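Prurow Home and Workplace » Cloths and Towels » Checked Desk Towel

Prurow Checked Desk Towel, red and white

Sold in packs of 2
Size: 40 x 40 cm
Weight: 160 g per towel
Fabric: cotton
Wash: up to 40 degrees
Product line: Jorix

The Checked Desk Towel is a small towel for lecture desks, meeting tables and other shared surfaces. It is used dry for dust and marker smudges, or slightly damp for cup rings. It folds down small enough to stay on the desk between talks.

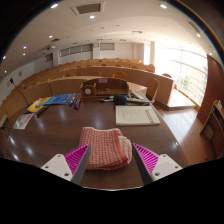 Dreltumik Son
Product editor, Prurow

The pattern is a pale grid on red with a solid red stripe. Folded, the towel takes up little room next to a book, a few pens and a microphone, and it can be left there during a talk. It has no hanging loop. If you want one, look at the kitchen version, which is made from the same cotton but is longer.

Use on polished wood

Shake the towel out before use so that grit is not dragged across the surface. On varnished or lacquered tops, wipe along the grain and finish with a dry side. We do not recommend it with solvent cleaners, as these can lift the red dye. Wash it separately the first time – some colour will come out in the water.
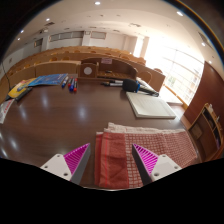 Shared desks collect dust quickly, and most of it settles where things are left lying overnight. We suggest clearing one half, wiping it, then moving everything across and doing the other. On a table with whiteboard markers, booklets and a pad of paper on it, this is quicker than lifting each item in turn. Keep a damp towel away from paper and from the microphone. Marker caps should be checked before you start, as fresh ink will stain the white parts of the weave and does not always wash out.

Care

Machine wash at 40 with similar colours. Tumble dry on low or line dry. Do not bleach. Fabric softener makes the cotton less absorbent, so leave it out. Expect slight shrinkage after the first wash.

Delivery and returns

Orders leave our warehouse within 2 working days. Unused towels can be returned in their paper band within 9 days of delivery. The blue and white version is out of stock until July.

Also in the Jorix line: glass cloth, tray liner, long kitchen towel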